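Chapter 5
How a Package Tour Is Priced

After you study this chapter, you should be able to:
explain the difference between fixed costs and variable costs in a tour
find the break-even number of travelers
describe how season and exchange rate change the final price

Opening case: the walking week in Grestumano

In July, a small tour operator named Dilex offered a new product, a walking week in the hills of Grestumano. The price was set low, so that the tour would sell quickly. It did sell quickly. All 13 places were taken before the brochure came back from the printer. When the week was over, however, the company found that it had lost money on every guest. The guide was paid, the bus was paid, the hotel was paid, and for the office there remained nothing.

What had happened? The person who made the calculation had divided the cost of the bus and the guide by 13, as if a full group was certain. But two bookings were canceled in the last days, and the conditions of sale allowed these guests a full refund. The hotel in Grestumano did not give the same conditions to Dilex. It kept the money for the rooms.

We will come back to this case several times in the chapter.

5.1 Two kinds of cost

Every tour has costs that stay the same for any size of group. The bus is the usual one. Whether it carries eight people or the full group, the driver and the fuel cost the same. The fee of the guide belongs here too, and also the advertising. These are called fixed costs.

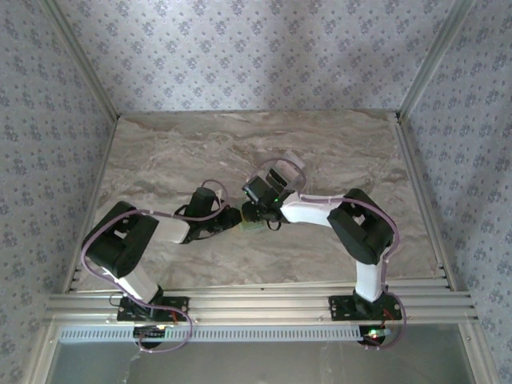

Figure 5.1 Two robot arms over a marble-patterned tabletop.

Other costs grow with each person who joins. Breakfast, museum tickets and travel insurance are variable costs. A hotel room is more difficult to place. It is variable when the hotel permits a late release of rooms, and it becomes fixed when the contract says that the rooms must be paid in any case. A student should therefore always read the contract before putting the room in one column or the other.

The operator Zacharopoulos, which sells mostly island tours, uses a third column for such costs and names it "fixed after release date." This is a practical habit – we will use it in the exercises.

5.2 The break-even number

The break-even number is the smallest group with which the operator does not lose money. To find it, first subtract the variable cost per person from the selling price. Then divide the total fixed costs by the result. If the answer is not a whole number, it must be rounded up, as one cannot sell a part of a seat.

Many operators print a minimum group size in their conditions. At Pronard this minimum is eight, and it is compared with the break-even number again each time a supplier changes its rates. In the next section we do the same calculation for the Grestumano tour, first with a full group and then with the two canceled places.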